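About Homora

Home | About | Projects | Join

Print this page | E-mail this page

Homora is a shared workshop for people who build robots in their free time. Houshang Moradi started it in March with 2 benches and an arm he had been putting together at home, and we love what it has grown into - 43 members, most of them complete beginners!

Our big build right now is Virnham, an arm that will look after a small server rack. We try every move in simulation first, with the rack on its board on a wooden table, and then take the code to the bench. So far we have logged 1,261 simulated runs, and we're aiming for 3,000.
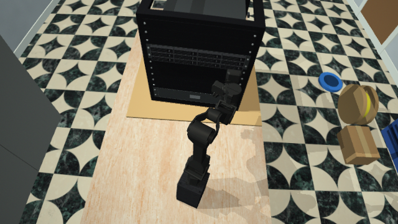
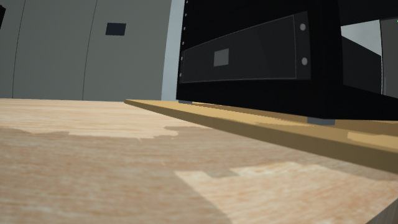

Do I need to own a robot to join?

Most members don't have one. Bring a laptop if you can, and we'll find you a spot on a project that's already going.

Tuesday nights are for wiring and code, and the Boychuk gripper group meets right after. They're always happy to have another pair of hands - especially if you like fiddly little screws.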